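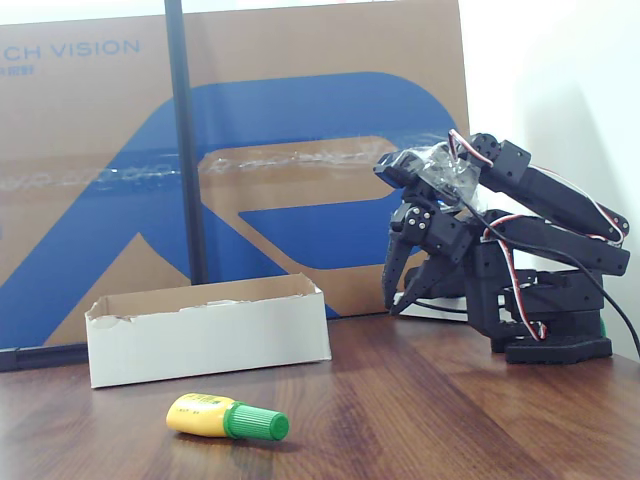 Accueil Bras de table Pièces détachées Essais Contact

Drendari 3, bras de table à deux doigts

Le Drendari 3 est un petit bras articulé à servomoteurs, posé sur embase hexagonale, destiné aux ateliers, aux salles de cours et aux particuliers qui veulent essayer l'automatisation de petites tâches : ranger un tube de colle dans une boîte, trier des vis par bac, débarrasser un coin d'établi. Il est assemblé et réglé par Rengifo, puis livré avec son câblage et l'alimentation. Référence catalogue : 3313.

Ce qu'il fait aujourd'hui

Le bras saisit des objets légers, les soulève et les dépose dans un contenant ouvert. Le tube couché sur la table est l'un de nos exercices courants. Le corps est souple, le bouchon est dur, et la prise change selon l'endroit où les doigts se referment. Les doigts courbes travaillent mieux par le dessus, pointes vers le bas, avec un peu de dégagement de chaque côté de l'objet.

Lors de notre dernière série d'essais, menée en avril dans l'atelier de Fiststead, Siiri Žukauskas a lancé 48 rangements de petits objets dans une boîte en carton. Le bras en a terminé 11 sans aucune intervention. Dans les autres cas, il a fallu redresser l'objet, reprendre la prise ou déplacer la boîte. Une personne fait le même travail sans y penser.

Ce qu'il ne fait pas encore

Il ne plie pas le linge, ne dévisse pas un bouchon et ne range pas un tiroir. Une boîte trop légère se déplace dès qu'un doigt touche le bord — il vaut mieux la lester ou la fixer avec un morceau d'adhésif. Les objets brillants ou transparents restent difficiles à localiser. Nous déconseillons l'usage près de l'eau, d'une plaque de cuisson ou d'un enfant non surveillé.

Pour une tâche d'atelier répétitive, avec des pièces identiques présentées toujours au même endroit, le résultat est nettement meilleur. Pour le ménage courant, le Drendari 3 reste un outil d'apprentissage et d'essai.

Installation

Poser l'embase à plat sur une table stable et la fixer par deux serre-joints (non fournis). Laisser du mou dans les fils des servomoteurs et faire passer le câble principal à l'opposé de la zone de travail. Retirer les films de protection avant la première mise sous tension. Vérifier le serrage des vis du poignet après quelques heures d'utilisation, puis une fois par mois en usage régulier.

Logiciel et pièces

Le bras se pilote avec Asow, fourni sans abonnement. Les mouvements s'enregistrent à la main ou s'écrivent sous forme de positions successives. Les doigts, les supports et les servomoteurs sont vendus séparément. Pour un jeu de doigts de rechange, indiquer la référence 1846 à la commande et préciser le côté si un seul doigt est à remplacer.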